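ACTA REUNIÓN DE COMUNIDAD – RESIDENCIA TRURKSTEAD
7 de enero de 2025, cocina común, empezamos tarde (19.20)

Asisten: Severino Villanueva (modera), Wiebke Wunderlich, Emiliano Nieto, Gobnait Scanlon (acta).
Excusa: Guðlaug Nørgaard, de viaje. Manda sus puntos por escrito.

1. Acta anterior
La de noviembre. Aprobada sin cambios. Emiliano pide que se mande antes, la última llegó la misma tarde. De acuerdo.

2. Cuentas
Gastos comunes desde noviembre: 136 euros. Detergente, bolsas, bombillas del pasillo, el desagüe del baño de arriba. Falta el tique de las bombillas, lo busca Wiebke.
En el bote quedan unos 500. No se sube la cuota.

3. Lavadero
El punto largo. Quejas por escrito de Guðlaug (ropa olvidada dentro, cestas en medio, turno que no se respeta). Severino lee la nota entera.
Wiebke: el problema es el sábado y el domingo por la mañana, todo el mundo a la vez. Emiliano no ve mal los turnos pero quiere poder cambiarlos sin pedir permiso a tres personas.
Gobnait pregunta por las equipaciones del equipo de fútbol sala. Emiliano dice que las lava él, una vez por semana, y que ya pagó su parte del detergente. Se discute si cuenta como turno propio o como extra. Queda como turno propio.
Color: lo rojo aparte. Wiebke insiste mucho (dos toallas suyas rosas en noviembre). Las camisetas rojas van solas o con oscuro, en frío, aunque lleven blanco en el cuello. Emiliano acepta, pero no paga las toallas porque no está claro que fuera él. Severino propone dejarlo ahí. Se deja.

Acuerdos:
- Turnos de dos horas apuntados en la hoja de la puerta. Se pueden cambiar entre dos, basta con tacharlo y poner el nombre.
- Al terminar, mirar dentro del tambor antes de cerrar. Se quedan cosas pegadas al fondo.
- La ropa se saca a la cesta blanca, la del borde marrón. La cesta delante de la lavadora solo miestras se carga o descarga, luego fuera del paso.
- Limpiar la goma de la puerta con un trapo, una vez por semana, le toca a quien tenga el último turno.
- El filtro: tapa redonda de abajo. Severino lo hace este mes y enseña a los demás. 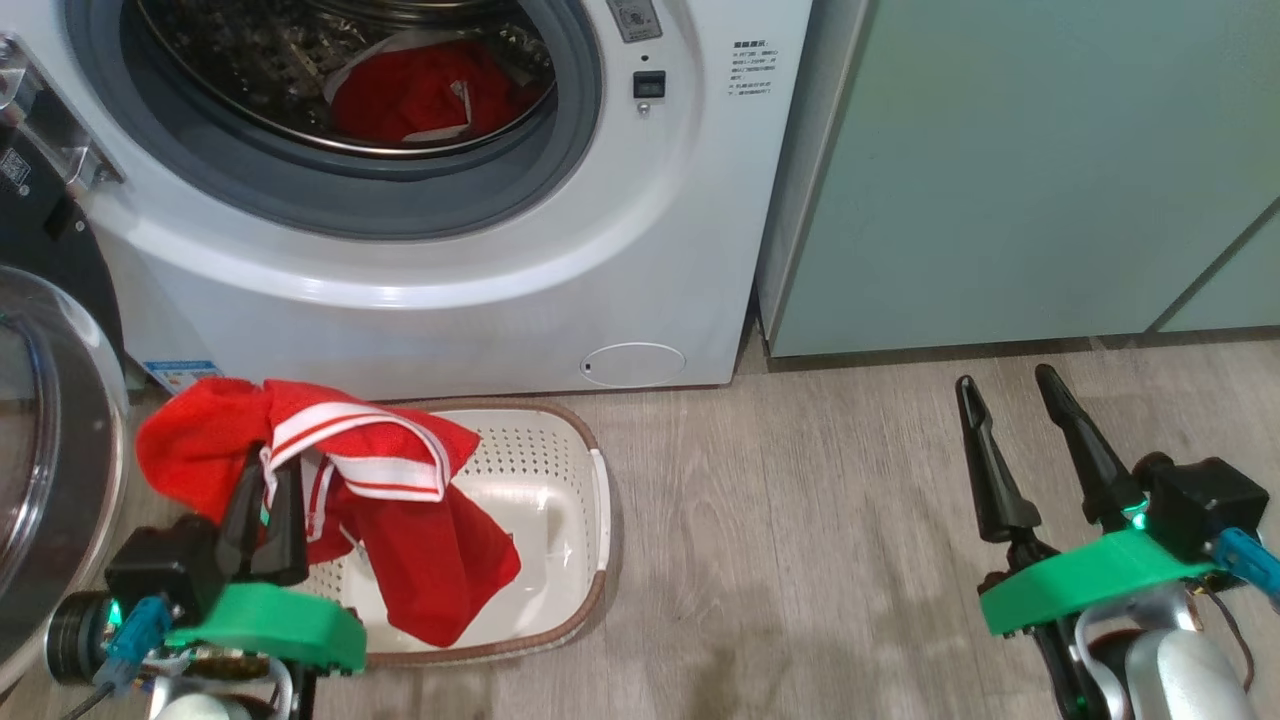
4. Instrucciones de la lavadora
Las letras del frontal están en chino y casi nadie las entiende. Gobnait propone pegar una hoja traducida al lado. Wiebke conoce a una compañera que la puede traducir gratis. Plazo: antes de la próxima reunión. No tapar el texto original, pide Severino.

5. Armario verde claro
Guðlaug pide por escrito que se vacíe una balda para el detergente y los quitamanchas. Emiliano cree que cabe si se tiran los botes acabados. Wiebke y Emiliano lo ordenan juntos. Lo que no tenga nombre va a una caja en la entrada, dos semanas, después se da.
El zócalo oscuro de ese armario coge mucha pelusa, se añade a la lista de barrer.

6. Presupuesto secadora
Severino pidió precio a Jonedix: 700 euros por una nueva, montaje incluido. No llega con el bote. Gobnait prefiere esperar. Emiliano a favor si se paga en dos veces. Sin Guðlaug no se vota. Pasa a la próxima. Severino pregunta tambien en Rusico, a ver si es más barato.

7. Ruegos y preguntas
Wiebke: falta una llave del cuarto de bicis. Quien la tenga, que la devuleva al gancho.
Emiliano: el domingo hay partido, vuelve tarde y querría lavar por la noche. Se le dice que no después de las 22.
Gobnait: mandar las fechas de vacaciones para la hoja de turnos.

Se cierra a las 20.45. Próxima reunión por fijar, cuando vuelva Guðlaug.

G. Scanlon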